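Massage therapy students: come practice with us this summer

I run the student bodywork clinic at Sekell, a small massage therapy school, and I'm looking for second-year students who still need supervised hours. If your own program has cut back its practice sessions and you're stuck waiting, please read on. I've been there myself, and I remember how slow it felt!

We have 16 spots for the term that starts in August. You'd work one afternoon and one evening a week under a licensed therapist (mostly me, sometimes Yogesh Bhatia, who is much more patient than I am). By the end you'll have 77 signed hours — enough for most of the programs I've dealt with, but check with yours first. I can't fix that part for you later.
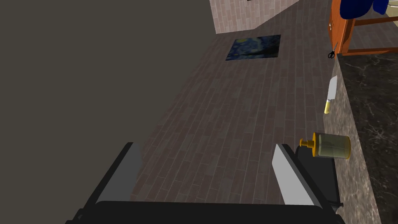 What you'd be doing

Intake interviews, treatment notes, and plenty of hands-on work, mainly necks, shoulders and lower backs. Our clients come from the neighborhood and pay a reduced fee. Last year we gave 726 treatments, and a good many of those people have already asked when they can book again.

There's no pay, I'm sorry to say, but we don't charge you either. You get linens, oils and lunch on clinic days. Bring your own shoes, something you can stand in all afternoon.

What I need from you

Proof that you're enrolled and insured, one completed anatomy course, and a short letter telling me what you find hard. I really do read the letters — grades matter a lot less to me. If you've never worked on a stranger before, say so and we'll pair you up for the first two weeks.

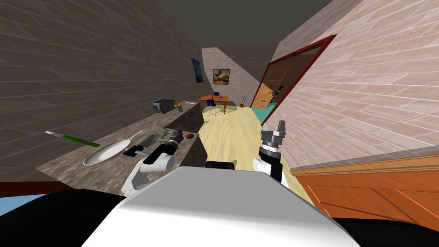
Shalini Upadhyay wrote to me after her term: "I came in scared of doing intake and now it's my favorite part. I only wish the evening shifts had been shorter."

Fair enough, Shalini! Evenings now end at eight.

To apply, send everything to Sarla Srivastava at the Sekell front desk and put "student clinic" on the envelope. I'll call you for a quick chat, usually within a week or so.

Contact | © Sekell Student Clinic | Back to top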